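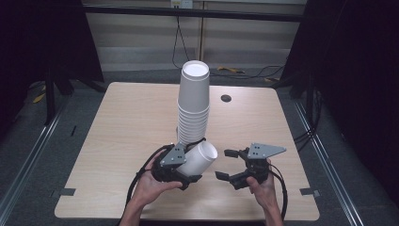 # Heat Loss and Rim Stiffness in Single-Use Paper Cups

Salma Ezzat, Svend Thorlacius

## 1. Background

The student café at Trovik serves hot drinks in single-wall paper cups. Many customers take two cups nested together, which doubles the material used per drink. We wanted to know how much a second cup slows cooling, and whether it makes the rim harder to deform. The work was done in July as the final project for the materials course.

## 2. Materials

Two cup types were bought from local wholesalers, listed by supplier name:

- Grorarham, single-wall, plain
- Mener, single-wall, plain

We tested 139 cups in total. Cups with visible dents or a lifted side seam were set aside before testing and are not part of that number.

## 3. Method

**Cooling.** Each cup was filled with water at 85 °C to a line 15 mm below the rim. A thermocouple was held at mid-depth by a wire bridge, and temperature was logged for 31 minutes. No lids were used. Room temperature was 22 °C at the start of each run.

**Stiffness.** An empty cup was laid on its side and loaded at the rim with small weights until the opening had narrowed by 10 mm. The load was then recorded. We loaded every cup at 90 degrees from the side seam — the seam is a double layer and gives a higher reading.
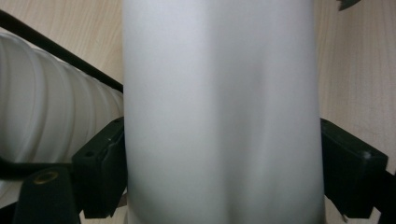 *Figure 1. White cylindrical surface, close view.*

## 4. Results

Nesting reduced the temperature drop in both types. The Grorarham cups lost 35 °C over the full run when used singly and 31 °C when nested. The Mener cups behaved in the same way, with a difference of 4 °C between single and nested.

Rim stiffness varied more than expected within one sleeve. Nested pairs always carried a higher load than single cups, but less than twice as much. The two rims do not sit at the same height, so the outer cup takes up load late.

## 5. Sources of error

Most heat leaves through the open surface, and our setup did nothing to control drafts. Two runs were repeated after a window was found open. The Hafþórsson method in our course notes calls for a sealed enclosure, which we did not have. Reading the 10 mm deflection by eye against a ruler also adds error, and the two of us did not always agree on the last millimeter.

## 6. Further work

A cardboard sleeve should be tested against the second cup under the same conditions, with a lid fitted. The logger files and the stiffness table are in the project folder under `cups/raw`.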